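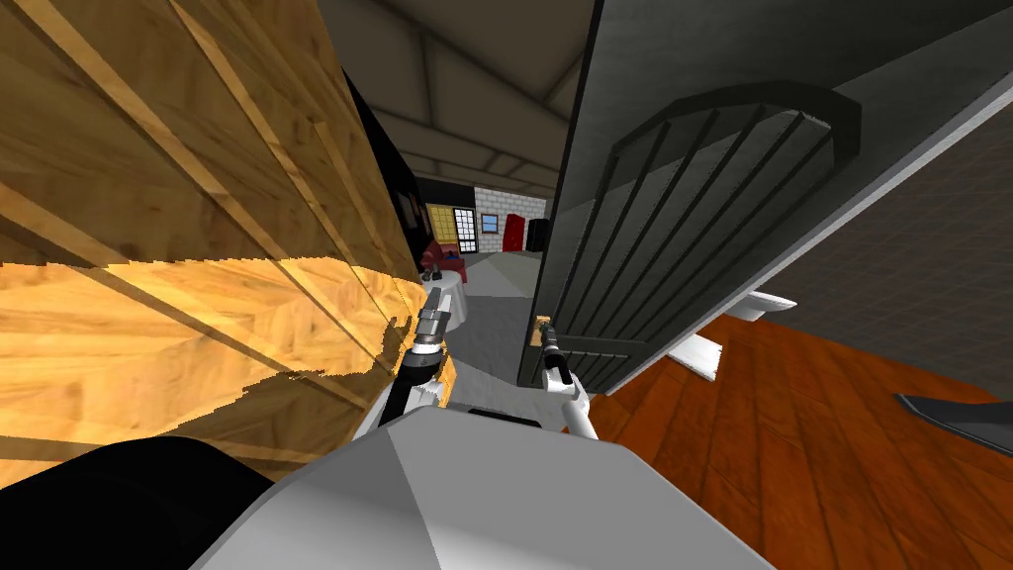
Heike Fröhlich left a comment on my last post saying I was mad to compare grippers in simulation at all, and that a door handle in a physics engine will forgive you things a real one never would. She's got a point! I've been chewing on it all week, and I still think it was worth doing, so here is the long answer I promised her.

The job was doors. Kvido and I have been arguing since Vurberg about whether thin fingers can hold a small handle while the arm swings the door open, or whether you need something wider with a soft pad. He likes pads. I like thin fingers (mostly because I'm the one who has to get them into tight places). So we took the two-armed model, gave it a door with a small brass-coloured handle on the left edge, and let each gripper have 400 goes.

Thin fingers first. They close neatly and they don't bump the door on the way in, which the pads did over and over until I moved the approach point back by 12 millimetres. Where they struggle is the swing. The handle travels in an arc, the wrist has to follow it, and if the controller is even slightly stiff the fingers start to creep along the metal. With plain position control I hated every minute of it. Once I switched to the softer impedance controller it was a different robot — the arm just sort of goes along with the door instead of fighting it.

The pads were kinder to a bad controller and worse at nearly everything else. They hid the handle from the wrist camera too, so the pose estimate went wandering off just when I needed it. Kvido says that's a camera problem. It is a bit of a camera problem. I've been relying on the head view more since then, though the gripper gets in the way there as well if you bring the elbow up too high.

Back to Heike's complaint. Yes, the friction numbers are guesses, and I did nudge them twice, so please don't quote me on slip rates. What I do trust is the reach and the clearances, and those were what I wanted before spending any money on fingers.

Daryna has offered me her test door in Badov in April, with a proper sprung latch. I'm bringing both sets, and Kvido is bringing his pads in three thicknesses, the show-off.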